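Timari Bread Project: call for home bakers, second round

Looking for 25 households to bake, taste, write things down and talk to us. Rancombe and Iltgate first but anyone who can get to Iltgate by bus or car is fine. First round filled up fast so don't sit on this one.
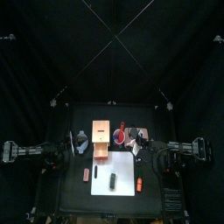

Last changed: Saturday, 4:40 pm

What we're after

People who bake bread at home and have done it for a while. Doesn't have to be good bread. Flat, round, braided, steamed, in a coffee can, whatever your family does. We especially want breads that were never written down, the kind where somebody's aunt says "until it feels right" and leaves the room.

We have 164 recipes from round one. Lots of sourdough. Lots and lots of sourdough. If sourdough is the only thing you bake you can still apply but you'll be up against everybody else who only bakes sourdough. Very short on: rye, corn breads, holiday breads, anything fried, anything made without an oven. Zero potato breads somehow??

What you'd do

One visit to Iltgate in April to meet the group and pick up your flour. Then four bakes at home, same bread each time, over as many weeks as you need up to six. Fill in a sheet for each one. The sheet is two pages, mostly blanks: what flour, how much water, how warm was the kitchen, what went wrong. Please write down what went wrong. Round one had a lot of sheets with nothing in that box and a photo of a loaf like a doorstop.

After the fourth bake, an interview. An hour, can be at your kitchen table or on the phone. Questions are about where the bread comes from, who made it before you, what you've changed. We record the sound only. You get a copy and you can ask us to cut anything you don't want in.

Last thing is the swap. Everyone brings two loaves, everyone goes home with two different loaves. Bring a bag. Bring butter if you're picky about butter, ours is store brand.

Can I apply if

I'm under 18? Yes with an adult from the same household, and the adult signs.

I rent a room and share a kitchen? Yes. Check with your housemates about the oven time first.

I bake for a living? Sorry, no. Home bakers only this round. There was some back and forth on this, a couple of people do Saturday farmers markets and we said OK to that.

I don't eat gluten? Yes please. We had three gluten free breads last time and they got the longest interviews of anybody. Flour pickup is wheat and rye only though, so you'd buy your own and send the recipt.

I don't speak much English? Yes. Put your language on the form and we'll look for an interviewer. No promises on how quick.
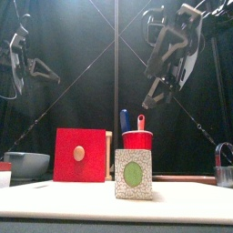 Black backdrop and crossed cables, Iltgate.

Money

$124 per household, paid after the interview. One payment not per person. Flour is on us, up to what's on the pickup list. Bus fare to Iltgate and back, keep the ticket. We can't pay for electricity, yeast, seeds, or the stand mixer you were going to buy anyway.

If you drop out after two bakes or more you still get half. Tell us, don't just vanish.

Also: we need one person to pull it all together

Separate from the above. Recipe editor, part time, short contract, flat fee of $3250. Work from home mostly. You'd take the sheets and the recordings and turn them into recipes another person could follow, keeping the baker's own words wherever you can. So if the sheet says "a fistful" you call the baker, find out how big the fist is, and then keep "a fistful" in and put the weight next to it.

Need: you've edited something before (cookbook, church newsletter, manuals, fine), you can convert cups to grams without crying, you're OK on the phone with strangers, some of whom will talk a long time. Helpful: a second language, any. You do not need to be a great baker but you have to test at least a few of these yourself, and you can't also be one of the 25 households.

Send two pages of something you edited, before and after if you have it. No cover letter. A few lines in the email will do.
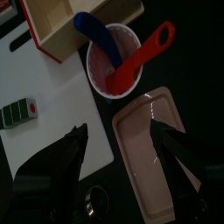

By Laurențiu Bucur

How to apply (bakers)

Form is at the front desk in Iltgate and at the Ó Néill hardware store in Rancombe, next to the seed rack. Fill it in by hand, drop it in the box at either place. Or email and I'll send the form back to you. On the form tell us:

your bread, what you call it at home
who you learned it from
how often you make it
your oven (gas, electric, wood, none)
days that don't work for the April visit
allergies in the household, this one matters for the swap

One bread per form. If you have two breads pick the one you'd miss more. Couples, sisters, roommates etc count as one household, please don't send in seperate forms, it makes a mess of the list.

We don't go first come first served. We read all of them and try for a spread of breads, ages and neighborhoods. You'll hear either way. If you applied in round one and didn't get in, apply again, same form is fine, just write ROUND TWO on top. If you were in round one please leave a spot for somebody new, but you're welcome at the swap and we'd love to have you.

Flour list gets fixed once the households are picked, so if you need something odd (chestnut, very coarse rye, that blue corn) put it on the form now. Later is too late, the mill only delivers once.

Questions to me, email is best. Phone OK after 5 pm. Leave a message and say your number slowly.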